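Dating an undated transcription disc of a radio serial

Posted in: Broadcast History and Recordings
Asked by Rochelle Marchetti

Our local history society has received a donation of transcription discs from the estate of a former station engineer. Most are labeled. Two are not, and both appear to contain installments of the daytime serial Greenberg House, which was carried by our regional station before and after the war. The sponsor named at the opening is Dretamum soap flakes. No episode number is spoken. We would like to assign a year to each disc before they are entered in our catalog. Which features should we examine, and is it acceptable to record an estimated date?

3 replies

Leif Öberg
It is acceptable to record an estimated date, provided that it is marked as such. The usual practice is to give a range, place it in square brackets, and state the basis in the notes field.

Begin with the physical disc. Record the diameter, the direction of play (inside start or outside start), and the material of the base. Glass-based discs generally point to the war years, when aluminum was in short supply. Copy any characters scratched into the area near the center, including those that seem to have no meaning, as they can often be matched to a log at a later stage.

Next, consider the sponsor. Daytime serials changed sponsors at fairly regular intervals, and newspaper radio listings often printed the sponsor beside the title. A search of your local paper for the months in which Dretamum is named should reduce the range considerably. Please do not play the discs on ordinary household equipment. Lacquer surfaces are damaged by a heavy stylus, and the harm cannot be reversed.

Lyle Brannigan
My aunt listened to that one. I believe it moved to the afternoon at 2:15 at some point, so if the announcer gives the time you would have your answer. I do not recall the year. 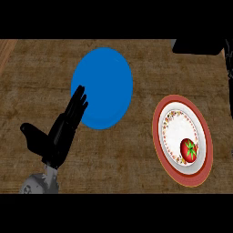
Eftychia Vlachopoulos
I would add to the reply from Leif Öberg that the cast is frequently the best evidence. The part of the elder daughter in Greenberg House was played by more than one actress, and a change of voice can be set against the cast lists in trade yearbooks. Scripts are also useful. The Priren Library holds 121 scripts from the serial, out of nearly 800 that were written, and its reading room will compare an opening line with its index on written request. Allow 5 weeks for a response. Requests received in June take longer, as the reading room closes for inventory.

With regard to the afternoon time slot, I would advise caution. Stations outside the originating city often played discs at an hour of their own choosing, and the announcement on the disc may not reflect the network schedule.

If the two discs carry consecutive installments, catalog them as separate items with a linking note. Keep the original sleeves even where they are replaced, and write the accession number on the new sleeve in pencil before the disc is placed inside.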